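4.2 Comparison of hand controllers on a deformable, two-handed task

The rigid-object trials in Section 4.1 did not separate the two hand controllers very well. Both could pick up blocks and lids, and the operators had no strong preference. We therefore moved to a task with thin films, soft material and a tool, where small errors in finger position matter more. The task involves a printed packet, a pair of scissors with yellow handles, and a sheet face mask that has to end up on an inflated balloon standing in for a head.

The arms and the five-fingered hands were the same in both conditions. Only the controller that closes the fingers was changed. The first, called Clament, is a position controller: the operator's glove angles are mapped to joint targets, and the fingers are driven to those targets with a fixed stiffness. The second, Trevaskis, uses the same mapping but limits motor current once a finger slows down before reaching its target. The arm controller was left alone, and so was the head camera. Wrist speed was capped at the same value in both conditions.

Three operators took part: Wichai Phromma, Lesia Koval and Maëlys Ferrand. Koval had used the gloves before, in the June pilot. The other two were given one practice session each. Every operator worked under both controllers, with the order switched between sessions. In total we recorded 114 trials, of which 62 used Clament, and the rest used Trevaskis. The difference comes from a glove fault on the second afternoon, which ended the Trevaskis block early. We did not make up the missing trials, as the practice effect by then would have favored the later condition.

A trial was split by hand into four phases: pickup, handling of the closed packet, cutting, and placement. Sayaka Fujimoto and Minoru Hosoda labeled the phases separately from the head camera video and then settled the cases where they disagreed. Most of these were at the start of the cutting phase, where it is hard to say when the scissors stop being moved into position and start being used. A phase was marked as failed if the object left the hands without being meant to, or if the operator asked for a reset.

Finger joint angles and motor currents were logged at 30 Hz. This is slow for contact work, and short slips between samples will be missed. We used the video to find slips and the logs only to read the current before and after each one.

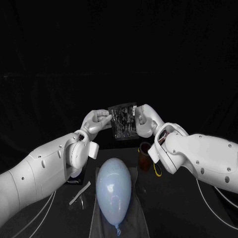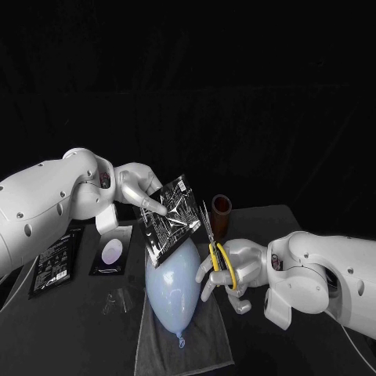
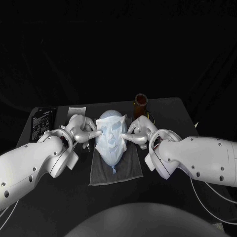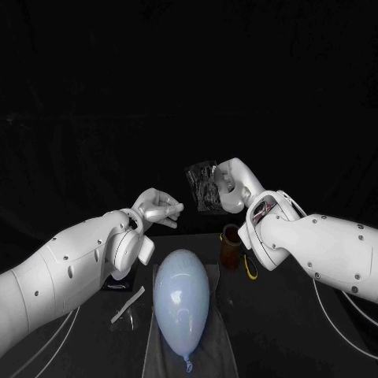
Figure 7. Head camera views of the two-handed task. The order of the panels does not follow the order of the task.

The main difference between the controllers was in how they failed. Under Clament, the usual failure was too much closing force – the operator kept bending the finger to be safe, and the film folded and slid out sideways. Under Trevaskis the grip was gentler, but it sometimes gave way when the other hand pulled. Handling with both hands on the packet, as in the first panel of Figure 7, showed this most clearly, because each hand loads the other through the film. The scissors raised a separate problem. In the second panel the fingers of the right hand curl through and around the yellow loops, and the current limit cannot tell the resistance of the handles from the resistance of an object that should not be squeezed. All three operators said they preferred Clament for cutting, and Koval asked for a way to switch the limit off for one hand only. Placement was less sensitive to the choice. With the mask draped over the balloon and an extended index finger at each side, as in the third panel, most of the contact is pressing, and the grip matters little.

We also looked at whether the current limit could be set once for all phases. It could not, at least with these hands. A limit low enough for the film was too low for the scissors, and a middle value was rated worse than either by Phromma and Ferrand. The per-phase settings are listed in Appendix B, together with the glove calibration steps. A version of Trevaskis with a separate limit for each finger has been written but was not tested here.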